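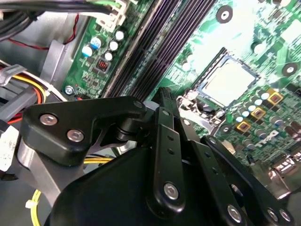

La placa base, con las ranuras de memoria y el procesador en su marco metálico.

Elogio del ordenador abierto

Guardar un ordenador de sobremesa en casa, en estos tiempos, equivale a guardar un piano: ocupa mucho, se toca poco y las visitas preguntan si todavía funciona. El mío llevaba once inviernos debajo del escritorio, con la dignidad de un perro viejo, y en julio empezó a hacer un ruido. No era un ruido dramático. Era un carraspeo, como el de quien está a punto de dar una opinión en una cena y al final se la guarda.

Mi hijo me aconsejó comprar un portátil. Mi cuñado me aconsejó lo mismo, pero con enlaces. Yo hice lo que hace cualquier persona sensata a la que dos parientes le dan el mismo consejo y me fui en dirección contraria, con el trasto en el maletero envuelto en una manta de playa, al taller Horero.

Horero está en un bajo estrecho, entre una mercería y una academia de conducir. En el escaparate hay tres teclados amarillentos y un cartel que dice «Se reparan sobremesas. También portátiles, con menos alegría». Lo escribió Settimio Sartori, el dueño, que arregla ordenadores desde que los ordenadores eran beis y que mantiene con los portátiles la relación que otros tienen con el marisco congelado. Los acepta, los cobra y no habla de ellos en casa.

– ¿Qué le pasa? – preguntó sin levantar la vista.

– Carraspea.

Le pareció un diagnóstico aceptable. Dejó la máquina tumbada sobre el banco, quitó el panel lateral y me invitó a mirar dentro, algo que yo no había hecho jamás. Uno convive años con una caja, le confía la declaración de la renta, las fotos de la boda y una novela de 609 páginas que nadie le ha pedido, y no se le ocurre nunca preguntarse qué cara tiene.

La cara, para quien no la conozca, es verde. Verde mesa de billar en unos modelos, verde botella en otros, y en los más modernos negra, porque alguien decidió que los jugadores de ordenador son gente de luto. Sobre el verde corren las pistas, unas rayitas que giran siempre en ángulos prudentes, y entre las rayitas hay letras y números impresos con una tipografía diminuta. Sartori los lee como quien lee el nombre de las calles. A mí me recordaron a esos planos de urbanización en los que todo está previsto menos el supermercado.

– Las letras son una cortesía – me explicó –. Alguien pensó que otro alguien tendría que arreglarlo. Hoy abres un aparato y no te saluda ni el tornillo.

La clientela de Horero se divide en dos grupos: los que quieren recuperar las fotos y los que quieren recuperar la razón. Da-eun Hyun, traductora, pertenece al segundo. Aquella mañana había traído una torre montada por ella misma, y defendía ante quien quisiera oírla que había sido el mejor fin de semana de su vida adulta. Compró las piezas por separado, las extendió en la mesa del comedor y cenó de pie dos noches. La caja era una Wavier de segunda mano; la fuente, una Jiltex que su hermana había jubilado. Le salió todo por 810 euros, cifra que repite despacio, para que el interlocutor tenga tiempo de compararla con la suya.

– ¿Y qué fue lo más difícil?

– El procesador. Te da miedo respirar.

El procesador merece, en efecto, cierto recogimiento. Se aloja en un zócalo cuadrado, con su marco de metal y una palanquita al lado, y lleva encima una tapa plana y pálida que brilla como una bandeja de plata recién sacada para las visitas. La tapa sirve para repartir el calor. La palanca sirve para sujetarlo todo y para asustar al principiante, que al bajarla nota una resistencia que ningún objeto tan caro debería ofrecer. Sartori asegura que ha visto a hombres hechos y derechos cerrar los ojos en ese momento. Da-eun no los cerró. Le pidió a su vecino Dong-hyun Jang que la bajara él, y fue Dong-hyun quien los cerró.

Con la memoria las cosas son más francas. Las ranuras están a un costado, largas, negras y paralelas, como surcos en un huerto muy ordenado, y los módulos entran en ellas a presión hasta que suena un clic. A veces suenan dos. A veces no suena ninguno y uno se pasa veinte minutos culpando al monitor. Según Sartori, una parte notable de los ordenadores «muertos» que le llegan padece únicamente de memoria mal encajada. Saca el módulo, lo vuelve a meter, aprieta con los pulgares y la máquina resucita. Por los milagros de esta categoría cobra 20 euros.

– La gente se ofende – dice –. Preferirían que fuese grave.

Lo entiendo perfectamente. Yo mismo, que había llegado temiendo lo peor, empecé a desear una avería con algo de categoría. No la hubo. Mi carraspeo era pelusa. Una pelusa venerable, eso sí, enredada en el ventilador de la caja, gris y compacta, con la consistencia de un fieltro de buena calidad. Sartori la extrajo con unas pinzas y la depositó sobre un trapo para que pudiera despedirme.

En el banco de al lado trabajaba Kyu-ri Kwon, la socia, cuyo apellido figura en las facturas en letra más grande que la palabra Horero. Ella lleva las cuentas y también el cajón de los tornillos, y no está claro cuál de las dos tareas se toma más en serio. El cajón tiene compartimentos etiquetados a mano: «caja», «placa», «disco», «parecen de placa pero no». El último está lleno. Le pregunté cuántos tornillos había en total y me contestó que 1.436, contados el jueves. Le pregunté por qué los había contado y me miró como se mira a quien pregunta para qué sirve la música.

De ella aprendí las pocas normas de la casa, que transcribo por si al lector le entra la tentación. Desenchufar antes de tocar. Tocar primero algo metálico de la caja, y luego lo demás. Fotografiar los cables antes de soltarlos, todos, también los que uno está seguro de recordar. Coger las placas por los bordes. No soplar. Esta última me dolió, porque soplar es lo único que la gente de mi generación sabe hacer con la electrónica.

– Echas saliva – dijo Kwon, y no hubo más debate.

Queda la cuestión de fondo, que mi cuñado volvió a plantear el domingo con enlaces nuevos: para qué empeñarse. Un portátil pesa menos, ocupa menos y no obliga a nadie a meterse bajo la mesa con una linterna entre los dientes. Todo eso es cierto. También es cierto que el mío se abre con dos tornillos y que ahora sé dónde está cada cosa, o al menos de qué color es. Seung-woo Woo, que da clases de informática en un instituto y pasa por Horero a recoger placas difuntas para sus alumnos, lo cuenta de otra manera. El primer día les entrega un ordenador cerrado y les pide que lo dibujen por dentro. Le salen libros, rayos, una ciudad, algún hámster. El segundo día lo abren. Siempre hay uno, me dijo, que defiende que el hámster era mejor.

Pagué, Kwon me hizo la factura y Sartori me ayudó a cargar la torre hasta el coche. Le pregunté cuánto le quedaba de vida. Se encogió de hombros y me dijo que le pusiera patas, que no la dejara sobre la alfombra y que volviera dentro de un año con la pelusa nueva.

La torre está otra vez bajo el escritorio, ahora sobre cuatro tacos de goma. Ya no carraspea. El que hace un ruidito por las noches es el portátil de mi hijo, y le he dado la dirección.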